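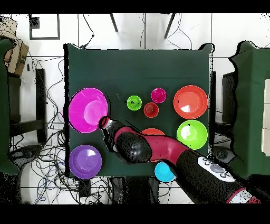 Home & Garden > Picnics and Outdoor Eating

How do I stop plastic picnic bowls smelling of curry and going orange?

Posted by Clokden in June, 612 views

Hello all! We've got properly into eating outside this year and I absolutely love it, rain or no rain. The trouble is my plastic bowls. I made a big tomato and lentil curry for seven of us, packed it into the bowls while it was still hot, and now they have an orange tinge and a smell that won't shift. I've washed them four times with ordinary washing-up liquid. They're fine otherwise, no cracks, and I'd hate to bin them. Is there anything that works and doesn't involve harsh chemicals? I'd also love to know if I can stop it happening again, as the curry was a huge hit and I've been asked to bring it next time!

Pluvitz
Oh, you can definitely rescue these! I've been feeding people out of plastic for years and turmeric is my old enemy. Do the smell first. Mix bicarbonate of soda with a little warm water until it's like toothpaste, smear it all over the inside and leave it overnight. Rinse it off in the morning and have a sniff. Mine needed a second go after a particularly garlicky dal, but it went in the end and I was thrilled.
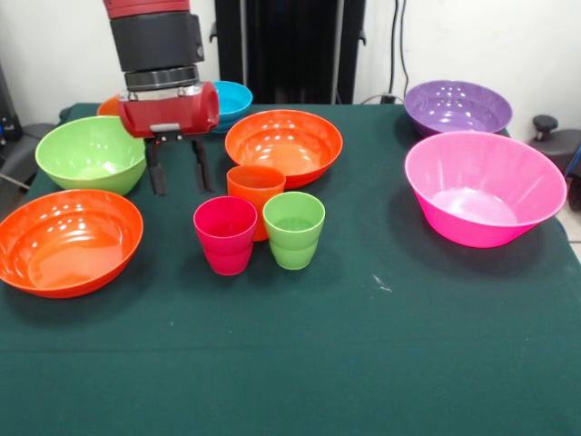 Can I put plastic bowls in the dishwasher to get the stain out?
Check the underneath for a dishwasher mark first, and if there is one, use the top rack. It won't do much for turmeric, though, and a hot cycle with a greasy bowl can set the colour further in.

For the colour, the best thing I've found is plain sunshine. Wash the bowls, put them on the windowsill or out on the grass while they're still damp, and leave them for a whole bright day. Turmeric fades in sunlight and it's a joy to watch! I had a white tub that was the colour of a satsuma at breakfast and nearly clean by teatime. Turn them round at lunch so both sides get a go. Bring them in afterwards, as plastic left out all summer goes brittle.

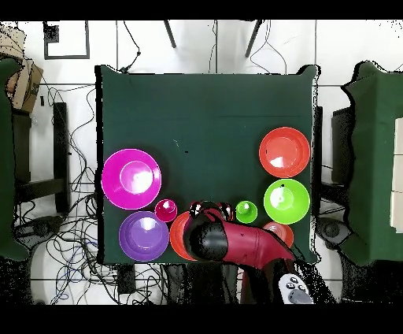 If the weather's no help, try white vinegar and water, half and half, and let it sit for a couple of hours. Don't mix it with the bicarb, they just fizz and cancel each other out. And please don't go at them with a metal scourer (I did, once). The scratches hold on to every sauce you serve afterwards.

Vasylenko
just buy dark ones. I got a set of 29 pieces off a market stall and have never seen a stain since

Hestex
Agree with Pluvitz about the sun, it's brilliant. For next time, let the curry cool a bit before it goes in the plastic, and wipe a thin film of cooking oil round the inside first. It sounds daft but the oil gets between the sauce and the bowl and most of the colour washes straight off. 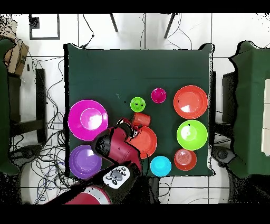

Then rinse in cold water as soon as everyone's finished, even if it's only from a bottle in the car park. Cold first, then hot and soapy when you're home. Also store them with the lids off! I used to snap mine shut and wonder why they smelled of onions a month later. A sheet of newspaper crumpled inside helps too if they're going in the loft for winter.

I'd love the recipe for that curry if you fancy posting it, I'm always after things that taste good lukewarm.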